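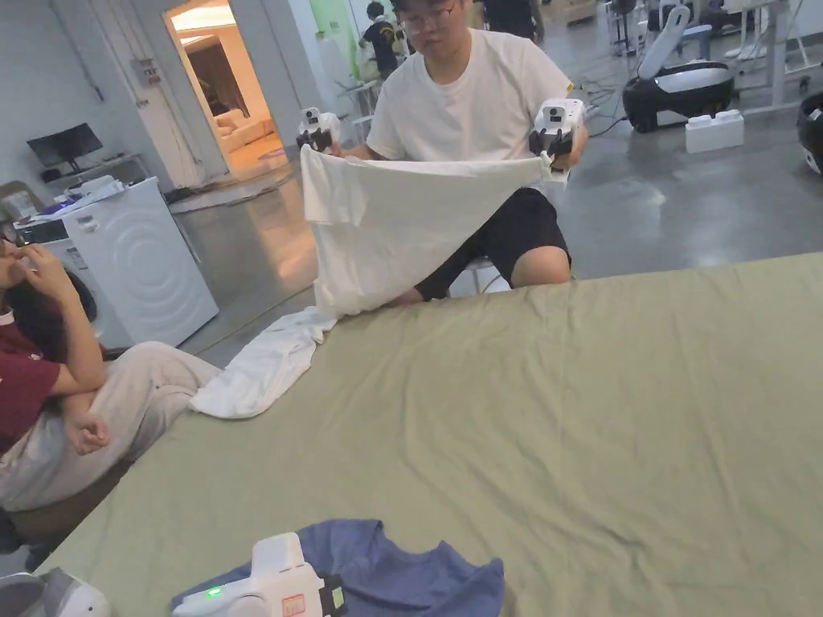 Folding practice with a pair of hand-held grippers, one in each hand, holding a white T-shirt by its upper corners.

Girkel Hand-Held Teaching Grippers

If you have ever tried to teach a robot to fold laundry from a keyboard, you already know why we make these. Cloth slips, bunches up and never lands the same way twice, and the quickest way we have found to get the motion across is to let a person do it with their own two hands, using the same kind of jaws the robot will use later on.

Girkel grippers are sold in matched pairs, left and right. You hold one in each hand, squeeze to close the jaws, and go about the task at your own pace while the wrist camera and the motion sensor keep a record of what each hand is doing. There is no arm to push against and no joystick to learn, so most new people are comfortable after a few shirts (towels are easier still, and we usually suggest starting there).

What comes in the box
2 grippers, left and right
4 spare jaw pads
Charging dock and power cord
Printed quick-start card
One-seat license for Ravn, our recording and playback software

Weight: 914 g for the pair
Part number: GK-991

Setting up your work table
A plain cloth in one solid color makes a lovely background, and it keeps thin fabric from sliding away from you. Sit or stand, whichever suits you, but leave enough elbow room to lift a garment clear by its corners. Before each session, open Ravn, wake both grippers, and touch the tips of the jaws together so the software knows where the left hand is in relation to the right. Then press record and fold away!

Do try to fold the way you would at home. A small fumble followed by a good recovery is worth keeping, and we would much sooner see that in your recordings than a stiff, careful performance.

Moving over to the robot
Recordings made in Ravn can be exported for the Eltilen two-arm station, which takes the same jaw pads. For jobs that call for live remote control, the grippers also pair with the Hirasport link kit - sold separately - and the arms will follow your hands as you move.

Orders placed before noon leave our shop the same day. Replacement jaw pads are always in stock, and if you are outfitting several tables at once, please write to us first and we will put together a price for the lot.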